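How to get a crowded desk back under control (one long desk, one evening)

Filed under: Workspace. Quick one, typing this between other jobs so excuse the typos. 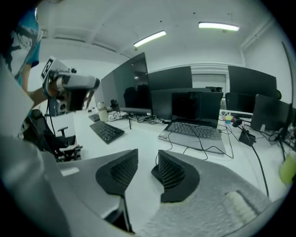 Right. Long white desk, big monitor, laptop, more than one keyboard, cables everywhere. If yours is the same you don't need new furniture. You need an evening, a damp cloth and some velcro. I've done this on every desk in our Geltham place now and the order matters more than the gear.

What you'll need

Velcro cable ties, the kind you cut off a roll
Masking tape and a marker
A tub or box, shoebox is fine
Microfibre cloth x 2, one damp one dry
Under-desk cable tray, if you want one (I used the Gondal, the short one, more on that further down)
Cup of tea

Step 1. Shut everything down

Laptop, monitor, speaker, the lot. Off at the wall too. Save your work first. Areeba lost half a spreadsheet to me doing this and I still hear about it.

Step 2. Label before you unplug

Don't skip this bit. Little flag of masking tape on each cable, both ends. Write what it goes to. "MONITOR POWER", "LAPTOP", whatever. Black cables all look the same once they're on the floor. Label the power bricks as well, plenty of them share a plug and not a voltage.

Can't work out where one goes? Follow it with your fingers, don't yank. If it goes nowhere it goes in the tub.

Step 3. Clear it right off

All of it. Not shuffled down to one end. Floor, bed, next table. Big monitor last, two hands, one on the stand and one behind the panel. Don't grip the screen. Get somebody on the other side if it's a big one.

Then wipe down. White desks show every ring and every bit of keyboard grime. Warm water and a drop of dish soap gets most of it. Bicarb paste for the marker pen, gentle, test a corner. Dry it properly before anything with a plug goes back on.

Step 4. Decide what lives here

Everybody rushes this one. Go through the pile on the floor and ask if you used it this week.

Keyboards: one. Pick the one you like typing on and put the spare in the tub. A second keyboard shoved in behind the monitor stand is just a dust tray. If you honestly swap between two machines get a switch box, or stand the spare upright on a shelf.

Speaker: keep if you use it. Put it at the back, near a corner.

Water bottle: yes but it gets a spot. Off to the side, away from the laptop, lid on. Kwame drowned a trackpad in February and it was not a cheap fix.

Chargers: one per device. Extras in the tub.

Step 5. Monitor goes back first

It's the biggest thing so everything else works around it. Middle of where you sit, square on to the chair. Arm's length away, top of the screen near eye level or a touch under. If you sit with it off at an angle all day your neck will tell you by Thursday arvo or whenever.

Look at the screen while its off. See a window in it, or a lamp? You'll see that all day. Turn it or tilt it a few degrees till the reflection goes. Easier with the screen black than with stuff on it.

Step 6. Laptop

Two ways.

As a second screen: put it to one side on a riser, hinge nearly touching the monitor edge. Lorkora do a decent folding one. Stack of old textbooks also fine, just don't block the vents.

As the main computer with the big screen doing the work: close the lid, stand it up in a slot at the back, and you get a heap of desk back. Check it'll run with the lid closed first, some need a setting changed.

What you don't want is the laptop plonked in the centre, screen off, taking the best spot on the desk.

Step 7. Cables, the actual job

Nothing should hang over the front edge. That's the rule in our place. A charger draped over the front gets caught on a knee or a chair arm and the laptop goes with it.

Run everything to the back. Straight back from the device, over the rear edge, down. Bundle as you go, a velcro tie every hand's length or so. Not cable ties, you'll want to undo it in a fortnight. Leave slack where the monitor turns or you'll pull a plug out the first time you move it.

Tray goes under the rear edge. Powerboard in the tray, bricks in the tray. The Gondal comes with 5 screws and mine stripped one straight away so pilot the holes. Measure how thick the desktop is BEFORE you pick a drill bit. Usman did not. There is a hole in his desk.

No drilling in a rental? Clamp-on tray, or adhesive clips. Wipe the underside with metho and give the clips a full day before you hang weight off them.

Step 8. Chair

Push it in. Does the armrest hit the desk? Drop it a notch. Check the castors aren't sitting on a cable, wiggle the chair about and look. Mesh backs hold an amazing amount of fluff, run the vacuum brush over it while you've got it out.

Step 9. Power up one at a time

Monitor, laptop, speaker. Anything doesn't come on, check the plug in the tray first, its nearly always that.

The tub

Date on the lid, under the desk. Whatever you haven't gone looking for in 66 days, pass it on or take it to e-waste. Tahira picked the number, ask her.

Keeping it like that

Couple of minutes at knock-off. Cup out, bottle out, charger back in its clip, keyboard square. New gadget means something else comes off.

Will add a bit on standing desks when I get a chance, the cable slack is different for those.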